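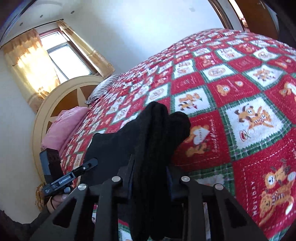

House rules for working in other people's homes

A bedroom is a harder place to write rules for than a factory. On a factory floor there is a line painted on the ground and everyone knows which side of it they should be on. In a bedroom there is a bed, a window, a door that may or may not stay shut, and somebody's clothes.

Companies that record household chores with hand-held grippers, so that robots can later learn from the recordings, have mostly made up their own practice as they went along. Privunberg, which runs home sessions in 13 towns, put its rules in writing last June. The handbook began as two pages and has been through several rewrites. Adeleke, a smaller firm doing similar work, has adopted most of it with changes.

The first section deals with consent. The householder signs for each room separately, and can withdraw a room at any point up to the end of the session. Family photographs, letters, medicines and screens are moved or covered before recording starts. Mirrors are checked from the height of the gripper, where the view is different from that of a person standing up.

The second section is about handling. Clothing is to be picked up by a thick part, a hem or a cuff, and never by a button or a loose thread. The operator closes the jaws only as far as needed to lift. Bedding stays as the householder left it unless the task is making the bed. Shoes come off at the bedroom door, which caused more argument among operators than anything else in the document.

Light gets a section of its own. Curtains stay as they are found. Some operators used to draw them to get an even picture, and the reviewers at Kakier, who check recordings for several firms, asked them to stop. A robot working in a real house will have to cope with a bright window and a patterned quilt, and a set of recordings made only in tidy, dim rooms is of little use to it.

Kakier looked at 2459 recordings against the Privunberg rules and passed 2000 of them. Most of the failures were dull ones. The camera had been knocked out of line, or the operator had started before the room form was signed. A few were thrown out for a voice in the next room.

There is still no agreed standard across the trade. Adeleke wants a limit on session length, on the grounds that tired hands get careless with other people's belongings. Privunberg prefers a compulsory break every hour. Both firms want householders to be able to see a recording before it is used, though they differ on how long the viewing period should be. The next draft goes out to operators on Monday.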